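The laboratory in Wullow occupies the upper floor of a former dairy, and the parasitologist who runs it asked me to keep her name out of this text. She prefers that people talk about the ticks. For 6 years her group has tested cattle ticks from farms along the Nemside valley for resistance to the common acaricides, the chemicals used in dips and pour-on treatments.

"The farmer says the dip is not working," she told me. "Very often the dip is too weak, or the animal was in it only a few seconds. Then it is a problem of dosing. But the farmer changes the product, and after two seasons he has used everything that exists."

Her group collects engorged females, lets them lay eggs in the incubator and exposes the larvae to packets of treated paper. Last season they tested larvae from 22 farms. On four of them the larvae survived a dose which should kill nearly all. "Four is not a disaster," she said, "but these farms are neighbors, and they sell calves to each other." 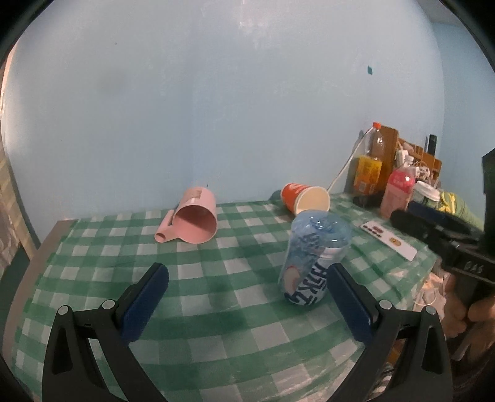

She is careful with the word resistance. A population can look resistant in the packet test when the larvae are too old or too young, and the humidity also plays a role. For this reason every suspicious result is repeated with a new batch, and a part of the material goes to the Gerlach station, where they look for known mutations in the sodium channel gene. The two methods do not always agree. "When they disagree, I believe the larvae," she said. "The gene test finds only the mutation you already know."

The database of the project, called Ekik, now holds 1,046 samples. She would like more from the dry side of the valley, where farmers treat seldom and the old, susceptible ticks may still exist. These populations interest her more than the resistant ones – without them, there is nothing to compare with.

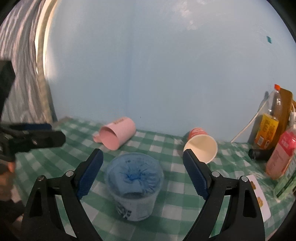

On the practical side, a farmer from the dry side wrote to the group in July that he would gladly send ticks, but that he wanted to know what he gets for it, as the results of the first round had reached him when the season was already over.

She accepts this criticism. The packet test needs several weeks from the female to the result, and the eggs cannot be hurried. What can be faster is the letter. From next season each farm will receive a short message as soon as its first test is read, with a note that it is not yet confirmed.

I asked if she would advise farmers to treat less. She thought for a while. "I would advise them to weigh the animals," she said, "and to clean the nozzles of the sprayer. After that we can discuss how often."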